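Kitchen Notes: The Washing-Up Question

The Merkus Building shared kitchen serves 14 offices on three floors, and since April it has had one sponge. We raised this in the last newsletter and received more mail than we did about the rent.

Most of you want the dishwasher back. So do we. The old Trudex gave up in the spring with somebody's fork in its pump, and the quote for a replacement came in at $733, not counting the plumber. The kitchen fund stands at $461, thanks largely to the bake sale and to whoever keeps paying for coffee with twenties. Until the gap closes, we are a building that washes by hand.

Tuấn Doãn on the second floor has drawn up some house rules, which are now taped over the sink. Wash what you used. Put it in the rack. Take it out of the rack again before the next presidential term. He has asked me to stress the third one. Mugs that stay put for 30 days will go in a box by the back door, and from there to the thrift store on Chu Street, where a few of them probably started out.
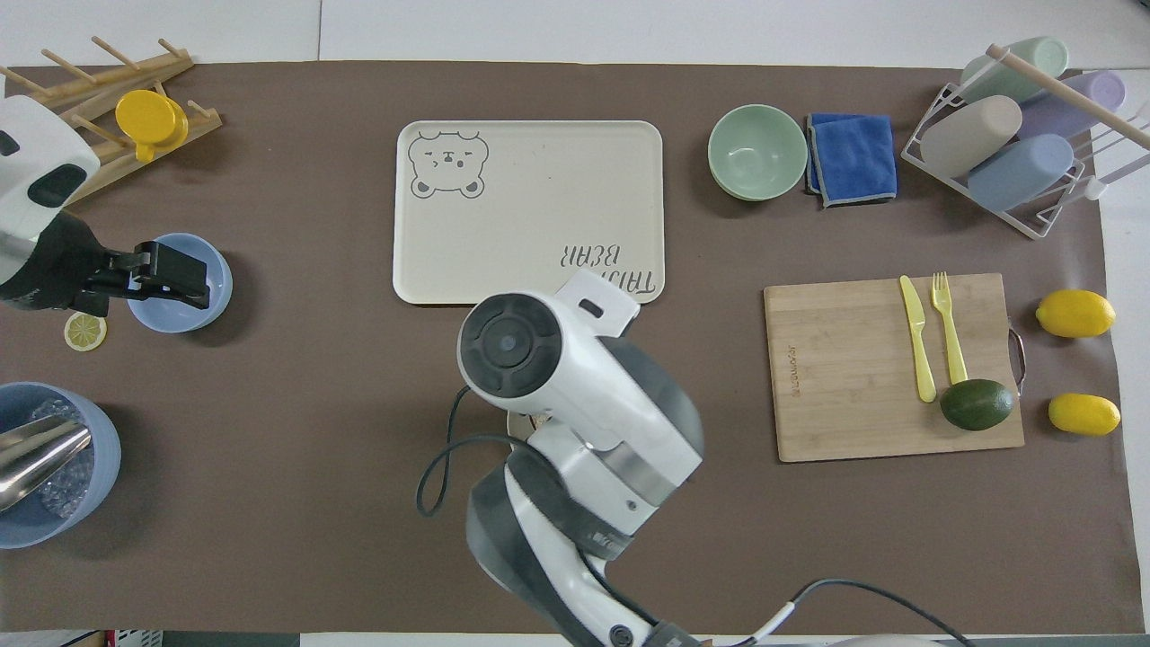
A cup in the rack, a bowl still waiting its turn.

On the subject of lemon: Tamer Qaisi writes in to say that half of one, rubbed over a cutting board with coarse salt, takes out the smell of onion. I tried it at home. My board now smells of onion and lemon, which I suppose is a salad. He says I didn't let it sit long enough, and he has offered to come down and show me. I've told him to bring his own board.

We also had a note, unsigned, asking whether the good dish towels could be kept for "people who know how to hang up a towel." The good dish towels are the blue ones from Nenska. They will stay out for everybody, and the author of the note is welcome to buy more.

Money for the dishwasher can go in the tin next to the kettle. Please stop putting buttons in it.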